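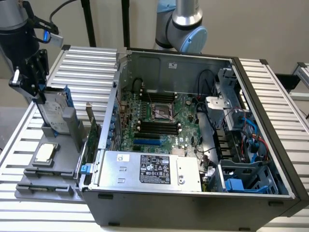 The old Dell on the bench with its side off and the processor out.

Posted Thursday, October 9, 2025

I have been promising a post about the big gray tower since September, and a few of you have written in to ask whether I'd given up on it. I haven't! I've been slow, mostly, and then there was the week of the plums, when every flat surface in the house had jars on it and I couldn't have thought about computers if you'd paid me.

For anyone new, the tower came from the closing sale at Dolan, the drafting office over in Cakside that did everybody's porch plans and garage permits for as long as I've lived in this county. I went for a flat file cabinet, which was already sold by the time I'd parked, and I came home with a computer. It cost me $70, and the man at the door carried it to the car, and I remember being surprised at how low the back end sat when he put it down. These things are heavy. If you've only ever owned laptops you have no idea what a proper office workstation weighs, and I'd suggest you bend your knees.

It ran when I bought it. They had it plugged in on a card table with a monitor borrowed from somebody's desk, and it came up to the login screen and sat there humming. What it did at my house was hum a good deal louder. It would be fine for a while and then the fans would start climbing, up and up, like a hair dryer in the next room, and all I'd done was open a folder of scans. My old machine does that too, but my old machine has an excuse.

So the plan was to have it all the way open, clean it, take the processor out and wipe off whatever was left of the old thermal paste, and put it back together with fresh. I'd done that twice before on smaller computers and was a nervous wreck both times. I was less of one this time, and I put that down to the machine. It is so roomy in there! With the tower lying on its side you look straight down at the board, green as a pool table, with the socket in the middle and the memory slots lined up on both sides of it like pews. I know that's a silly thing to find handsome, but I do.

And then there's the blue. I've fallen for the blue. There's a blue tab at the end of the power supply, and blue clips along the row of slot covers at the back, and a blue handle down by the drives at the front, and once you notice that, you start to feel as though someone is pointing things out to you politely. Press here, pull this one. I went along happily believing that blue meant "go ahead and grab it" until I got to one of the expansion slots on the board, which is also blue, and is certainly not a handle. So much for my theory. I still think it holds for the parts around the outside, and I wish my dishwasher had been built by somebody with the same idea.

The cables are another matter. All the tidiness is on the left, and then you get over toward the drive bays and it's blue and red and black going every which way, like the drawer where we keep the phone chargers. I took a long look before I unplugged anything. I also drew a map, on the back of a seed envelope, with arrows. I'm a great believer in the map, even a bad one, and mine are all bad. I labeled one cable "goes under the other one," which was no help to me at all later in the day, and I still felt better for having written it.

The cooler has to come off before you can get at the processor, of course, and that's the part I'd been dreading. Old paste can grip like anything. What I was taught (by a very patient video, years ago) is to run the computer for a few minutes first so everything is a little warm, then shut it down, unplug it, hold the power button in for a bit, and loosen the screws a turn at a time, going corner to opposite corner. Then you twist gently instead of pulling. I twisted, and nothing happened, and I went and made tea, and came back and twisted some more, and it let go with a sort of sigh. The paste underneath was gray and crumbly, like old grout. I don't know what good it can have been doing anybody.

After that it's only the lever. You press it down and out from under its catch, let it come up, lift the frame, and there's the processor sitting loose as a cracker on a plate. I never get used to that. All that screwing and clamping to hold the cooler on, and the thing in the middle of it all just lifts straight out. You hold it by the edges and you don't touch the underside, and you don't touch the socket either, whatever you do. I've read about people who dropped a screwdriver into theirs, and I won't repeat the stories here because some of you have this hobby too and need your sleep.

I want to say something about trays, because I think they've improved my life more than any tool I own. For years I put parts down wherever there was room. On a paper towel, on the lid of the case, on a dinner plate once, which seemed clever until my husband put the plate in the sink. (It was only screws. We got most of them out of the drain basket.) Then I moved up to egg cartons, which are good for screws but hopeless for anything flat, and then to a muffin tin, which rattles. The gray one with the molded slots is the best yet. It sits right beside the tower on the bench, and when you lift a part out you don't have to turn around or think about where it's going. It goes into its place and stays there, and when you come back from answering the door you know exactly what's out of the machine and what isn't. 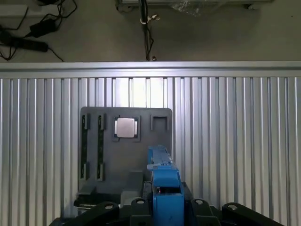 The square pocket is my favorite, being just the shape of the thing you're most afraid of losing. I'm the sort of person who puts her glasses down and then can't see to find them, so a place with edges matters to me. I've been thinking of having something like it for sewing, for bobbins and presser feet and the little screwdriver that came with the machine, and I may ask at the plastics place in Kilum whether they'd make one up. They were very nice about my seedling trays.

The bench has helped as well. I used to do this sort of thing at the kitchen table, on a towel, and I'd have to have everything cleared off by supper whether it was finished or not. More than one of my projects has been buttoned up in a hurry with a screw left over. The aluminum bench has those slats, and I'll admit small screws do like to find their way into the grooves, but it's level and solid and it wipes clean, and you can walk away from it. Being able to walk away is half of doing a careful job, I've found. I used to push on when I was tired, and that's when I'd force a connector.

Cleaning the processor itself takes no time at all. You put a little rubbing alcohol on a lint-free cloth and wipe in one direction, then fold the cloth over and do it again, until the metal comes up pale and plain. I used coffee filters the first time I ever did this, and they're perfectly good if you have them in the house. The bottom of the cooler takes longer, with all the old paste worked into the edges, and I went at that with a cotton swab while listening to the whole of a radio play. As for the dust, I took the fan part of the cooler out on the porch and brushed it with a soft paintbrush, and what came out looked like something the cat would bring you. I suppose a drafting office makes a lot of eraser crumbs.

Now for the new paste, and I know this is where I get letters. I put on a dot in the middle, the size of a small pea. Some of you are spreaders, and some of you do the X, and one dear reader does a kind of smiley face and swears by it. I've only ever done the pea. I bought the paste from Bridano, the little repair shop across from the post office, and it came with a plastic paddle that I've put in the drawer with the other plastic paddles.

There's also the question of what it's all for. I want it to be the machine for the family pictures. My mother's slides are in 6 shoeboxes under the stairs, and my aunt's are on their way, and I've been scanning them onto a drive that is very nearly full. It's a 500-gigabyte one and I thought I'd never get to the end of it when I bought it. The scanner makes enormous files, and the laptop goes gray in the face when I try to open more than 2 of them together. A big old workstation ought to be able to manage that without fuss. I don't need it to be fast, exactly. I need it to sit there and be sturdy while I work out which cousin is which.

I've had some notes asking whether it's worth bothering with an older computer at all, and I can't tell you what's right for your house. I know that I like one I can get the side off of. I like being able to see where everything goes, and I like that a part can come out and be looked at and go back. My bread machine is held together with screws I don't have the bit for, and it's been making a noise since spring.

Next time I'll write up the drives, and the business of wiping the old ones properly, since a couple of you asked. If anyone has a good way of keeping a power cable from creeping back over the drive cage while you're trying to get the side panel on, please leave it in the comments. I've been using my elbow. The plum jam set, by the way, all but one batch, and we're calling that one syrup and having it on pancakes.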